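June 1, 2022
Textile bench, Prirnham

Crease recovery, striped lot. Carrying on from the May pages.

Started late, iron room key was at Griltville again. Matúš had it by the time I got the kettle on. Lot from Jurčo is the gray and white yarn dye, 295 pieces in the delivery, we pull 25 for this round and the rest stays boxed. Don't mix with the Ranico pieces on the shelf under the window, they look nearly the same once they're out of the bag and the Ranico ones have already had two washes.

Conditioning: overnight on the rack, windows shut. Hygrometer was reading low at 8, tapped it, came up. Need a second one. Asked for one in May, still nothing.

Press settings same as last round. Light steam, no spray. First three pieces came off with a shine on the gray so dropped the heat one notch and did them again – mark those three as repeats, do NOT average them in with the others. I put an R on the tag in pencil.

Fold test went ok. Weight on for the full time, then off, then flat on the table for the wait. Biggest mess is still the reading. We're judging by eye against the card and Matúš and I are half a grade apart on nearly everything with a stripe. On plain white we agree. Stripes pull your eye, you see a bend in the line and call it a crease when the cloth is only lying crooked. Jireš method (his, he wants it written down as such): turn the piece so the stripes run away from you, then grade, then turn it a quarter and grade again, take the worse one. Did six like that and we were much closer. Will use it for the rest of the lot. Going back over the earlier ones is a pain but probaly has to be done.

Tags: the pins leave a hole that starts a pull line in this weave. Switched to thread loops through the hem. Slower. Sheet numbers start at 484 for this lot so they don't run into the old ones.

Also the abrasion head hit 2,000 rubs on the spare swatch with no break, only fuzz on the white. Left it in the clamp, don't touch. Write up separately.

Lunch. Then moved upstairs to the round table for the crumple part. Bench is too narrow, sleeves hang off both ends and the drag flattens the creases before you get to them. The table is better for spread but it's also where everyone dumps their stuff, so clear it first.
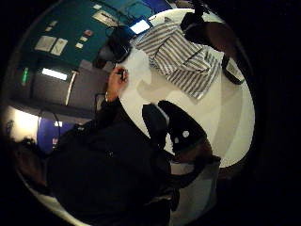
Crumple grading is the part I trust least. You bunch the piece by hand, let go, and whatever it does on the table is the result, so how hard you squeeze matters more than the cloth does. Tried a glass jar as a former, too small. Tried the cardboard tube, better, but it puts a ring in. The other trouble is how it lands. With the broad stripes on the diagonal like that and the folds bunched toward one end, neither card orientation fits, and a loose corner going off toward the rim is going to relax at its own speed. New rule: whole piece inside the table edge before the clock starts, stripes squared up to whoever is grading. White tabletop doesn't help with the white stripe either, the edges of the folds go missing. Find something dark and matte to lay under. The felt from the old cutting table maybe, if it hasn't been thrown out.

To do:
regrade the early ones, two-way method
second hygrometer (ask again)
dark felt or paper for the table
ask Jurčo if the finish is the same on all 295 – hand feel is stiffer on some, around a third of what we pulled
more thread for tags, white
copy the R pieces onto their own sheet before I forget which they are

Matúš has the key tomorrow. Steam off at the wall, checked twice.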